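Felwood Cell 2: Setup and Care Notes

Revision: 3 Jul 2020
Maintained by: Daichi Hosoda, Ilura

Scope

This file covers the hand-held gripper table in Cell 2. Cell 1 has its own README.

Before a session

1. Lay the white board on the table and wipe it down.
2. Check both grippers for free jaw travel. Report any sticking to Sandra Bloxham.
3. Run each cable down past the wrist and clip it — a hanging cable pulls on the grip.
4. Set out the task items. The pen task uses the clear compartment organizer and one blue ballpoint pen, with the operator holding a gripper in each hand. 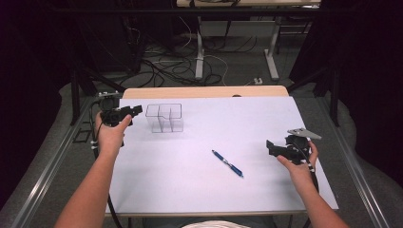 Routine care

Jaw screws are checked every 600 cycles. Cable clips were last replaced in June. Spare clips are kept in the Bodside drawer, in bags of 8.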